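Building Block Mornings Return to Farquharson Hall
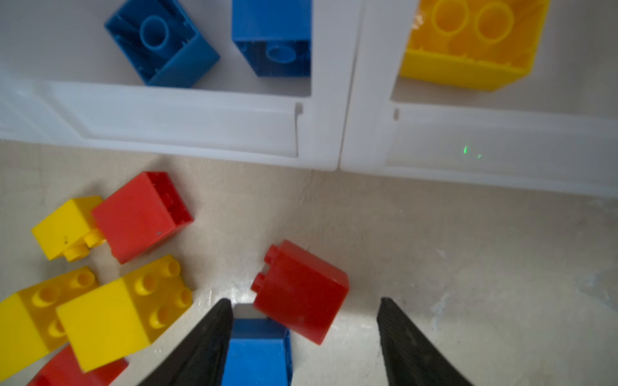

The tubs are coming out again at Farquharson Hall, where the Monday building block mornings start back up in December after a long and rather quiet autumn, and anyone in Tirkach with a small person at home (or a big one who never quite grew out of it) is warmly invited to come along.

Morven Pringle started the mornings with 2 tubs of blocks from her own attic and a few flyers in the bakery window. She expected a handful of families and got so many that the second session had to move out of the side room and into the main hall, where it has stayed ever since. The collection now runs to almost 1,000 pieces, nearly all of them handed in by neighbors whose children have moved on to other things.

"People come to the door with a grocery bag and tell me the whole story of it, who built what and which cousin got the wheels," Pringle said. "I love that part. I'd stand there all morning if the kettle didn't need filling!"

The blocks are the plain kind with studs on top, in reds, yellows and blues, and they get sorted by color at the end of each session, more or less, depending on how many hands are still around at noon. Plenty are scuffed by now, and Pringle says the children have never once complained about it.

New this winter is a table for grandparents and other grown-ups who would like to build something of their own. Helmi Hirvonen will be looking after it, and she hopes to have the whole of Gudora Street finished in blocks by spring, bridge and all. A gift of $200 from the Ostex hardware store has paid for new storage tubs with proper lids.

Doors open at 9:30 a.m. and coffee is on from the start. There is no charge, and donated blocks can be left at the front desk any weekday.

More local news
Library extends evening hours through winter
Gudora Street bridge to get new railings
Soup supper raises money for school band

Contact the newsroom | All rights reserved | Back to top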